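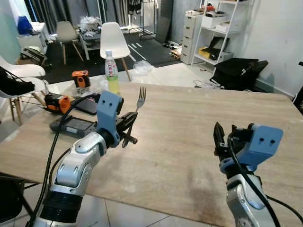

Según Pullon, que lleva una temporada con el paquete Zeten en su laboratorio, lo más útil no ha sido el software, sino la regla de repetir el agarre cuando el operador duda. Añade que al principio la regla le parecía una pérdida de tiempo y que ahora la aplica también con sus propios brazos.

Zeten: paquete de método para teleoperación con dos brazos

Imprimir esta página | Enviar por correo electrónico

Zeten es el paquete que Skosby ofrece a los grupos que investigan la manipulación de objetos domésticos. Contiene el protocolo de grabación, las plantillas de anotación y el programa que compara los episodios entre sí. Los brazos y las pinzas no están incluidos en el precio.

El método parte de una observación sencilla. Los cubiertos y los platos son objetos difíciles para una pinza de dos dedos: el tenedor es delgado y gira con facilidad, el plato tiene el borde bajo y deja poco sitio para entrar. En vez de grabar muchos episodios iguales, Zeten pide 3 posiciones iniciales por objeto y 20 episodios en cada posición. Entre un episodio y otro el operador cambia la orientación del objeto con la mano.

Para cada episodio se anota el momento en que la pinza llega al objeto, el momento en que cierra y el momento en que suelta. Un episodio con duda del operador se marca y se repite, pero el original no se borra.

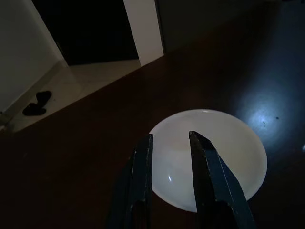 La aproximación al borde es la fase en que más episodios se marcan, y por eso la plantilla le dedica una hoja aparte. En ella se escribe la apertura de los dedos, el lado de entrada y si hubo contacto con la mesa antes del cierre.

Resultado del ensayo interno (enero): con el protocolo completo, la política entrenada falló menos en el cierre que con la grabación libre. En el traslado del objeto no encontramos diferencia. El informe, preparado por Anghel, se entrega con el paquete.

Idiomas de la documentación: español e inglés.
Licencia: por laboratorio, 3 puestos.

Buscar en el catálogo Introduzca su búsqueda Ir

Contacto | © Skosby. Todos los derechos reservados | Volver arriba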